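Fuzzy knits, a thread on folding them so they fit a drawer and don't grow at the shoulders. It covers one garment type: crew neck, long sleeve, brushed or mohair-look yarn. Cardigans are a separate problem.

1/ Surface first. A bed is better than a table because you need the full arm span. Pull the duvet tight before you start. Wrinkles underneath turn into wrinkles in the fold line, and with a thick knit you won't notice until it's in the drawer.

2/ Lay the sweater out with the neckline toward the head of the bed and the sleeves straight out. Don't tug the cuffs to get them level. Push the knit from the shoulder outward with a flat hand. Sleeves on this kind of yarn twist at the shoulder and hold the twist.

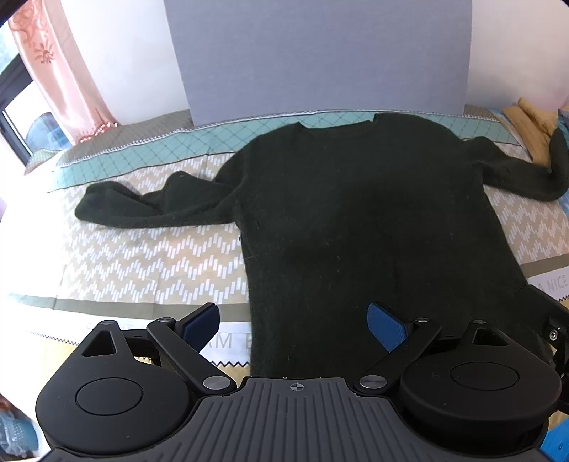 Galindo: Why not just hang it? I have 7 of these on padded hangers and they look fine to me.

Padded is better than wire. The weight still hangs from the shoulder seam. I measured one of mine, a Pikdale crew, before and after a winter on a hanger: body length went from 70 cm to something I stopped wearing. Folded ones from the same winter didn't move.

3/ Lint. Dark green shows all of it. Do it now, while the knit is flat, and use a soft clothes brush in one direction only. Sticky rollers pull fiber out of the halo. I used one on a Paso scarf in May and it has a bald stripe.

4/ Sleeves. Fold each one across the body at the shoulder seam, then turn it down so the cuff points at the hem. The two sleeves should lie next to each other. If they overlap you get a ridge up the middle and the stack leans.

5/ Body. Hem to neckline, one fold. For a shallow drawer, go in thirds. Keep the collar on the outside of the fold – a crease through neck ribbing takes a long time to drop out.

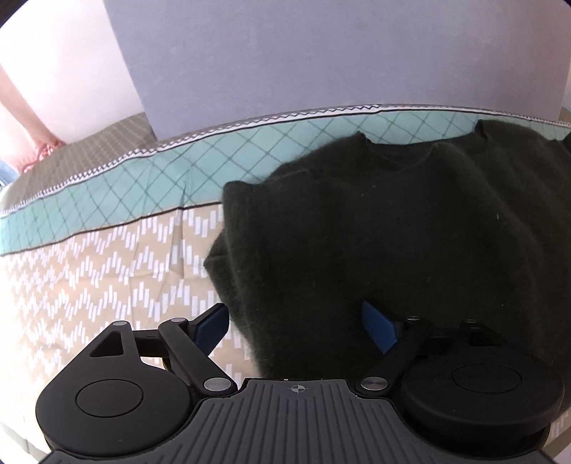

6/ Press the air out with your forearm, slowly. Mine weighs 269 g on the kitchen scale and takes up the space of something twice that until you do this. Don't kneel on it.

7/ Storage. I use Unbridge drawer boxes, 50 cm deep, with the heaviest knit at the bottom and anything brushed on top. Cotton sheet between dark and light ones. No vacuum bags for fuzzy yarn, the pile comes out matted.

8/ Refold when you change the drawers over, on a different line from last time. Cardigans next, once I've decided what to do about the buttons.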